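The cloth in the kitchen drawer

Most homes in Malwood have a stack of them under the sink, bought in a pack, used for everything and washed whenever somebody remembers. The cleaning cloth gets little thought until it stops working and starts leaving streaks on the glass.

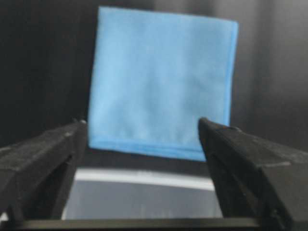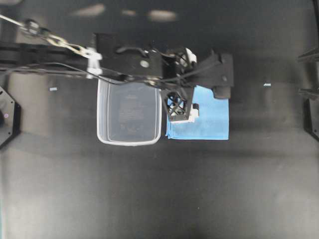

Blue cloth, plain and practical.

A good cloth starts with its edge. A stitched hem keeps the fabric from fraying in the wash, and it is the first thing to check in the store. Pull gently on a corner. If the thread gives, put the pack back.

Laundry is where most of them are ruined. Fabric softener coats the fibers and leaves a cloth that pushes water around the counter. The housekeeping staff at the Farwood, a small hotel outside Grirnstead with 17 rooms, wash theirs in warm water with a little detergent and keep them away from cotton towels, which shed lint. They dry on a rail overnight – no dryer sheets.

Color helps too. The hotel keeps blue for mirrors and glass and yellow for bathrooms, and a cloth that has been used on a bathroom floor never goes back to the glass pile.

For storage, fold each cloth in half and then in half again, and stand the folded cloths upright in a shallow drawer. A family of four can get by on 13, with two set aside for windows. Old ones go to the garage for bike chains and muddy boots.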